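About Zonden

Zonden furnishes and looks after bedrooms for small hotels, guesthouses and furnished rentals. We supply the beds, the bedding and the smaller pieces that go beside them, and we teach the people who make the rooms up each day. We started with one linen closet and a contract for a single guesthouse in Lestness. Today we take care of 256 rooms, most of them in Lestness and Prosley.

Our main work is bedding. We keep the range short so that a missing pillowcase can be replaced the same day. Duvet covers are white in every room. Pillows can be plain or patterned, and most owners order a mix. Runners come in pale shades only, since the darker ones we used to stock left lint on the duvets. At present the Prosley storeroom holds 2,196 items of bed linen, counted each June.
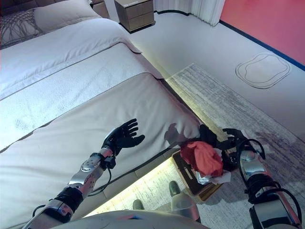 Page last changed: 15 Jan 2026

A wide runner across a white duvet, as on this bed, is the finish we are asked for most. It covers the part of the bed where guests put their bags, and it can be washed separately from the cover. The two pillows at the head are one grey and white pattern and one plain white. A padded footboard in cream goes with nearly any wall color, including coral pink, and so does a light wooden nightstand. We like two drawers in a nightstand where there is space for them.

Lighting under the bed is an extra. The warm yellow strip gives enough light to find your slippers by, and owners can have it fitted when the bed goes in or later on. Rugs are also extra. Grey and white ones sell best. They are taken up and cleaned on the same schedule as the curtains.

Our other line is training. The course is called Rønning, after the street where we held the first one, and it runs over 3 mornings. It covers making a bed from the bare mattress, smoothing a duvet without walking around the bed more than once, setting pillows, laying a runner straight, and checking the floor and drawers before closing the door. To date, 704 people have completed it. Places are free for staff of the hotels we supply. Other businesses pay per person and can bring their own linen if they want to practice with it.

Showroom and storeroom are both in Prosley, in the same building, with the entrance on the yard side. Visits are by appointment. Fabric samples can be borrowed for two weeks. Orders for complete rooms need a site visit first so we can measure the doorways and stairs.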